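Clipping black curtain to a plain wall for a stall booth — will it hold?

Stalls, Displays and Signage > Indoor setups

mapleandmoth
We've got a corner pitch indoors in July and I'm trying to avoid hiring shell panels. The organiser wants 559 for the panels and another chunk for "dressing", whatever that is. My plan is black fabric on three sides, a table in front, and some big foam letters on the back with our name on. A friend swears by this. I've got my doubts, mostly about the fabric staying up and the letters staying on. Has anyone done it and had it last the whole day?

dunfold_pete
Done it twice. First time it was fine. Second time the left side came down at twenty past eleven and took a tray of earrings with it. The fabric was the same, the clips were the same, and the only thing I'd changed was that I'd pulled it tighter because somebody on here told me creases look amateur. So leave some slack, and take advice from forums with a pinch of salt, mine included.

KettleBlack
What are you clipping to? That's the bit everyone skips. A clip needs an edge. If it's a flat plastered wall with no rail and no lip you're into sticky hooks, and then you're relying on somebody's paintwork.

mapleandmoth
There's meant to be a lip. I haven't seen it with my own eyes. The organiser said "most people manage", which didn't fill me with confidence.

KettleBlack
Go and look at it. Take the actual clips.

Hauwa Igwe
I'm in favour of black curtain, with reservations. It's cheap, it hides a horrible wall and pale stock looks good against it. But I've read so many posts saying it "looks like a proper studio" and I don't buy it. It looks like a curtain. You get folds, you get a line along the top where it stops and the wall carries on, and if the room is bright overhead your eye goes straight up to that line. Whether any of that matters depends on what you're selling and how near people stand.

I'd also say angle the sides. A flat sheet behind a table looks like you're hiding the bins. Two side pieces turned in towards the customer give you a booth, and it costs you nothing except a bit more cloth.

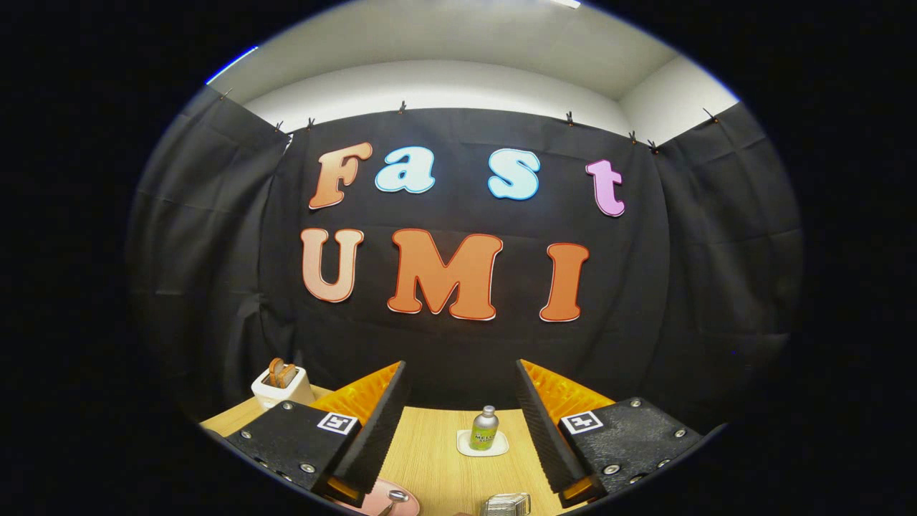 On clips, I go small and dark and put more of them near the corners, where the panels change direction and the weight wants to pull away. Big silver bulldog clips show up from across a hall. And test your lettering at the distance people will be reading it from, with the table in place. Colours that look lovely in your hand can go very differently against black, and some pale blues come across much colder than you'd expect.

dunfold_pete
Those letters are a good size. I'd still close up the spacing on Fast, the gap between the a and the s bothers me.

mapleandmoth
Ooh, I like the bubbly shape. The orange ones are miles stronger than the pale ones though. My name is nine letters, so I'm now worried about width.

Hauwa Igwe
Two rows, then. Nine big letters in one line on the middle panel will run into the corners, and once a letter is half on the fold it'll never sit right.

tom_at_trerby
I'll be the grump. I think foam letters on fabric are a waste of time for a selling stall. They look like a child's bedroom door. I run the print side at Trerby so take that how you like, but a flat printed banner does the same job, weighs nothing and rolls up into a tube. We did 700 of them last year and the only complaints were about spelling, and the spelling was the customers'.

Hauwa Igwe
A man who sells banners recommends a banner.

tom_at_trerby
I did say take it how you like!

KettleBlack
He's got half a point. A banner is one thing to hang and letters are lots of things to hang. But I've walked past hundreds of banners and couldn't tell you what one of them said. Chunky letters I do at least read. Whether I then buy anything is another matter.

mapleandmoth
I do sell to parents mostly, so child's bedroom door isn't the insult you think it is, Tom.

tom_at_trerby
Fair enough. Withdrawn for parents.

sparrow_lane
How are people fixing foam letters to cloth? I've seen safety pins, fabric tape, hook and loop, hot glue, and one person who stitched every letter on by hand and then couldn't fold the curtain.

dunfold_pete
Hook and loop, with the hook side on the letter. It grabs some fabrics and ignores others. Fleecy stuff is good, shiny lining is hopeless. Don't believe the packet.

sparrow_lane
The Bitex strips claim to stick to anything.

dunfold_pete
I've had Bitex strips. They stuck to the backing paper better than they stuck to the foam.

Hauwa Igwe
I had no trouble with Bitex, for what it's worth, but I left them overnight before hanging. I suspect most of the bad reviews are people sticking them on in the car park at seven in the morning. I can't prove that.

dunfold_pete
It was seven in the morning, and it was a car park, but I maintain they're rubbish.

KettleBlack
Pins from behind. Long dressmaking pins pushed through the cloth into the foam at a slant, two per letter and one more for anything wide like an M. They don't show. You can move a letter without leaving a mark on the front. Only drawback is that you need to be able to get behind the curtain, so do it flat on the floor before it goes up.

sparrow_lane
Pins, on a stall aimed at parents? No thanks. One letter gets pulled off by a toddler and you've got a sharp end at eye height.

KettleBlack
The toddler would have to get over the table first.

sparrow_lane
You haven't met mine.

mapleandmoth
I hadn't thought about the pulling-off problem at all. How deep are people's tables? Mine is a folding one with a wood top and I was going to push it right back to the cloth.

Hauwa Igwe
Push it back, yes. If you leave a gap behind it things fall down there and you spend the day on your hands and knees. I'd leave the wood bare too. Everyone says you must have a floor-length cloth over the table, and if your boxes are underneath then fine, but light wood against black looks good enough on its own and a tablecloth over black curtain starts to look like a funeral tea.

dunfold_pete
Disagree. Bare table means everyone sees your legs, your lunch and your coat. Black cloth on the front only, top left bare. Best of both.

Hauwa Igwe
I'd accept that.

tom_at_trerby
What fabric is everyone using? Proper question this time, not selling anything.

KettleBlack
Matt, whatever it is. Shiny black under hall lights is grey with white streaks. I got mine off the roll at Killine's. They tried to sell me the "theatre grade" at three times the price and I couldn't see any difference when I held the two up at the window. It may be fireproofed better, I'll give them that, and you should ask your organiser about fireproofing because some of them will turn you away at the door without the label.

mapleandmoth
Asked. They want the label.

KettleBlack
Then you might be stuck with the theatre grade. Sorry. Ask Killine's for the certificate in writing and don't let them just tell you over the phone.

sparrow_lane
You can buy flame retardant spray.

KettleBlack
You can. I wouldn't want to be the one explaining it to an organiser who's asked for a label. Some will take a spray receipt and some won't.

sparrow_lane
Also worth washing or steaming it first. Mine came folded in a packet and the squares never dropped out, even after hanging all weekend. "Creases will fall out under their own weight", said the seller. They did not.

dunfold_pete
Steamer, low and slow, from the back. An iron will put a shine on it.

hamdan_regular
Reading this with interest as I do the Hamdan hall twice a year. If that's where you are, the lip at the top of the wall is real but it's thin and it's been painted so many times the clips skate along it. A bit of rubber band wrapped round each jaw sorts it. Footfall is supposed to be 4000, according to the flyer. I've never believed it. It said that the year it snowed.

mapleandmoth
It is the Hamdan hall! That's so useful, thank you. Is there anywhere to stand a ladder with the table in?

hamdan_regular
No, get the curtain up first, then the table. You get 3 hours to set up and they do mean three. Do the letters at home.

mapleandmoth
Right, so: matt fabric with a certificate, sides angled in, small dark clips bunched at the corners with rubber bands on them, two rows of letters, hook and loop tried out first on an offcut. Table hard back against it with cloth on the front. I'm still not convinced it'll stay up all day but I'm less not convinced than I was.

dunfold_pete
Bring spare clips. And keep the earrings on the right-hand side.

tom_at_trerby
Or a banner.

KettleBlack
Go to bed, Tom.

sparrow_lane
One more on the lettering. Cut paper versions first, full size, and tape them on the cloth. I ordered mine off a sketch and the last letter ended up round the corner on the side panel, so from the front we were called something else entirely.

mapleandmoth
Doing that tonight. Does newspaper work or do I need something stiffer?

sparrow_lane
Newspaper's fine if you double it. Cereal boxes are better for the curvy ones.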